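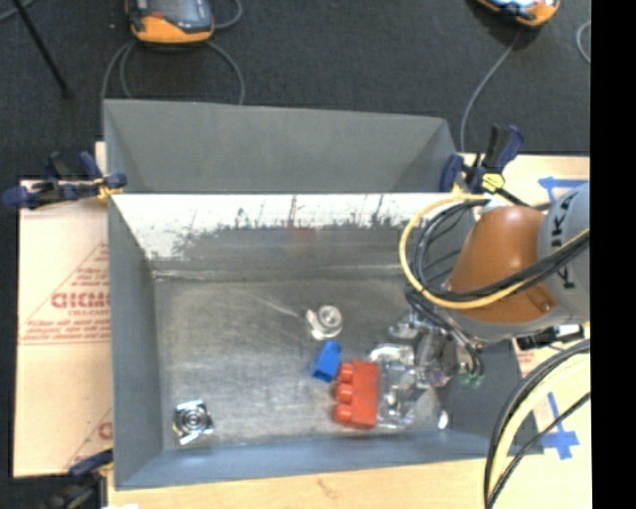
Augustina Gyamfi wants us to trust that a single mixed bin will make pack-up quicker from January. I have my doubts. Toy blocks end up beside shiny metal parts, the red one lying on its side near a blue one, and somebody still has to sort them later. Goko's sales sheet promises 14 minutes saved a session — measured how, it doesn't say. Two small labelled tubs would cost less and keep the colours together. I'll believe the rest when I see it.

Nana Kyei

2 comments · 14 shares
Back to top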